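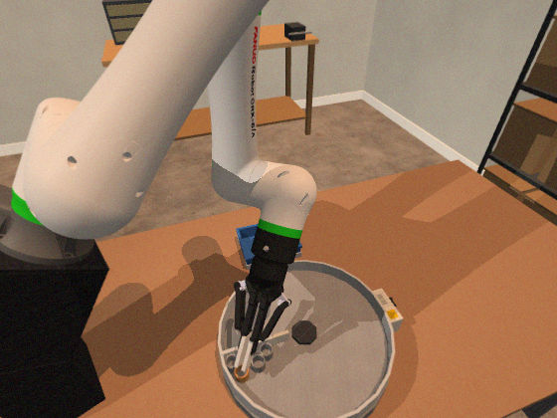 The CRX-5iA cell in the simulator, gripper down at the rings in the gray tray

Has anyone used the Bito virtual cell package for small part picking?

Posted by Usha Kulkarni

Hi all, first post here so be nice! I run the assembly side of a small shop in Voltorthorpe (we make valve kits, mostly rings and spacers going into bags) and we're thinking about a small arm to do the sorting. A reseller has been pushing a package called Bito. It's a simulated work cell you run on your own computer, and you're meant to try out the job in there before you spend money on hardware. I've had the trial since the start of the month and the screenshot is my own attempt. You can see the little rings down in the tray, gray ones and an orange one, and that's pretty close to what our people handle all day long.

My trouble is that I can't tell how much of it to believe. I've set up the pick on the orange ring and the approach looks fine to me, straight down from above, but our real rings stick together when they've got oil on them and I can't find a setting for that anywhere. The full license is 800 dollars a year per seat, and then the reseller wants another 140 a month for what he calls priority support. Is that normal? And does what you build in there carry over to the shop floor, or am I playing a very slow video game?

Also, if anyone knows how to turn down the shadows, please tell me. The arm throws big dark ones across the table and I keep losing track of where the edge of things is.

Thanks! Usha

Anitha Palaniappan
October 2018

Hi Usha, I bought one seat of Bito for our place last December, so I've had a good while to get annoyed with it, and I'd still buy it again – with some grumbling.

What it does well is reach and clearance. I had our tray too far out from the base, and the wrist was folding up in a way I'd never have spotted on a drawing. I moved the tray in the sim, moved it again, and when the real table got built I used those numbers and they were fine. In your picture I'd look hard at the tray rim. It's raised, and your fingers spread out wide from the gripper body before they come down, so try a ring that's right up against the side wall before you decide it all works. Try one next to that dark hub in the tray too. The rings out in the open are the easy ones.

What it doesn't do well is anything sticky, oily or bendy. You didn't miss a setting, it isn't there (or it wasn't in my version). Every part in the sim lets go cleanly when the fingers open. Ours did not! I ran 100 picks in the sim with no drops and then spent a miserable week at the real bench getting up to 90 good ones out of 100. We ended up wiping the parts down first and changing the finger pads, and that fixed most of it.

On the money, 800 is what I paid. Skip the monthly support. I had it for the first few months, and the answers I got were mostly links to the manual. Ask the reseller if he'll bring a gripper over for an afternoon and try it on a handful of your own oily rings. Ours grumbled and then said yes.

Shadows: View menu, then Lighting, and there's a slider for the main light. Drag it most of the way down. The picture goes a bit flat but it's much easier on the eyes.

ringfeeder_62

Never used Bito. We looked at the Ramasamy one, it was cheaper but the trial ran out before I got the gripper loaded. For rings I'd get a bowl feeder and forget the arm.

Usha Kulkarni

Thank you Anitha, the slider worked and I can see what I'm doing now. I put a ring against the rim and the fingers hit it straight away, so that's my evening gone. I'm going to ask him about bringing a gripper. He's over in Grisstead, so it's not a long drive for him.

Ringfeeder, we had a bowl feeder. It's loud and it hates the thin spacers, but I'll keep it in mind for the big ones.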